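2024-04-06

I have been putting off writing about the robot budget because every time I start, the number changes. So these are my notes as they stand, and if you sell robots for a living you may want to skip this one.

Our group has to decide by July whether to buy a second two-armed setup. The Flevis quote came in first. It looks friendly until page two, where the hands are listed separately. I don't know who buys a pair of arms and leaves the hands off, but apparently there's a market. Then Plirkico sent theirs, hands included, with a service plan that renews itself unless you write to them ahead of time. I asked what the plan covers. The reply said "peace of mind" and had a PDF attached that covered shipping one way.

Dindo Dumlao, who shares the bench budget with me, thinks I'm being sour about it. He may be right. He was keen on the Tseng demo and I wasn't. They had the same towel folded over and over on a nice matte table under nice lights, by somebody who had clearly done it all week. I asked if we could bring our own stuff and they said of course, next visit. There hasn't been a next visit.

What bothers me is how much of the cost sits outside the quote. I went back through our own spending on the first setup and came up with 103 separate purchases after the robot itself was paid for. Cables, mostly. Table covers. Stands for monitors, stands for other stands. A replacement finger part that took 13 weeks to show up and was for the wrong hand. None of that was in the plan I wrote, and I wrote a careful plan.

Then there are the hours. I logged 340 of them last year under "getting ready," meaning moving tables, laying out shirts and bags, restarting things, and hunting for whichever power supply had wandered off. Put any wage you like on that and the cheap quote stops looking cheap. The vendors have a slide about labor savings. I would like to see the labor on the other side of that slide.

Where I've landed for now:

- Berurlow will rent us a setup by the month. The rate is steep, but we can hand it back.
- No service plan that renews on its own.
- Spare fingers get ordered with the robot, for both hands.
- Any demo has to use our clothes and our plastic bags, the thin crinkly kind. Dindo is writing this into the request.

I still might vote against the whole thing. One setup that gets used properly seems better to me than 2 that take turns being broken, and I haven't heard a good argument against that yet, only louder ones. Dindo wants to run the rental numbers again with the setup hours included, and I've told him to go ahead.
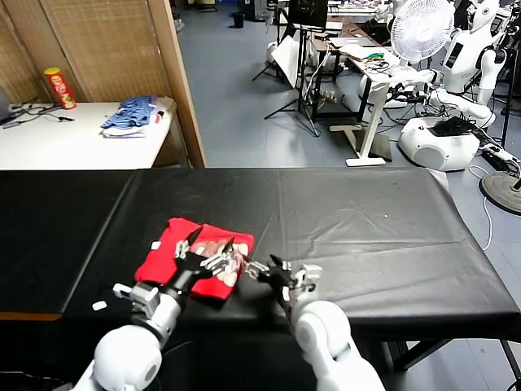
Should you rent a robot before buying one?

Rent first if the contract lets you return it early and you can try it on your own work. Put the setup hours in the comparison too, or the purchase price will look better than it is.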